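Workshop notebook, July, bit after 4pm

Kettle's on, so I'll get this down before I forget it. Third go at the lime mortar for the Bralstead job, and I think we're finally getting somewhere (touch wood!).

Quick recap for anyone picking this up cold. The garden wall at Bralstead was repointed in hard cement at some point, goodness knows when, and the faces of the bricks are coming off in flakes like a stale croissant. We want a soft lime mix that'll let the wall breathe. Batch one was too fat and cracked all over. Batch two was so lean you could brush it out with a finger. So I went back to the sand.

The sand is the whole story, I reckon. I'd been using the Nivport stuff as there was a big heap of it by the door, and it's lovely and clean and completely useless on its own, all the grains the same size. I dried a tray of it and ran it through the sieves next to a tray of the Flodton pit sand. 840 g of each after drying. The Flodton has a proper spread, coarse bits right down to dust, and it's a nice warm colour too. I've gone half and half for batch three, with the putty at one to three by volume, and I beat it for a good long while longer than I wanted to. My shoulders are still complaining. It did come together though, and hung off the upturned trowel without a splash of extra water. Lovely feeling, that.

Put it into the test joints on the little panel out the back, then covered it in damp hessian. I also did the three sample biscuits in the tin lids, marked 3A, 3B and 3C. 3C has a pinch of brick dust in it, mostly out of curiosity.

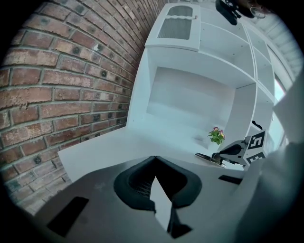

Brick and pale grey joints, with the white shelving alongside.

Colour is the other headache. Wet lime tells you nothing at all, it always looks darker than it'll end up, so please don't anyone judge 3A to 3C until they've had a fortnight. I made that mistake on the Amundsen chimney and had to rake out a whole afternoon's work. Still cross about it.

Brick numbers, as I keep being asked. My tally for the Bralstead wall is 3,000 near enough to order against, but the real count off the drawing is 2,703, and of those I've chalked 202 as too far gone to save. The rest can stay where they are if we're gentle getting the cement out. That means plugging chisels and patience, no grinder. I tried the grinder on one bed joint and nicked the brick above AND the one below, so it's gone back in its box.

Things to do:
Mist the panel tonight and again first thing. It's warm and the hessian dries out quicker than you'd think.
Sieve another two buckets of Flodton.
Ring the yard about reclaimed bricks, ask for the soft ones.
Find the lid for the putty tub!! It's got a dinner plate on it at the moment.

Later, nearly 6. Pressed a thumb on the panel and it took a faint print, so it's going off nicely and slowly. No cracks yet. 3B has shrunk a hair from the edge of its lid, 3A and 3C haven't. I'll tap the joints back with the churn brush in the morning if they're firm enough, and have a look at 3B again then.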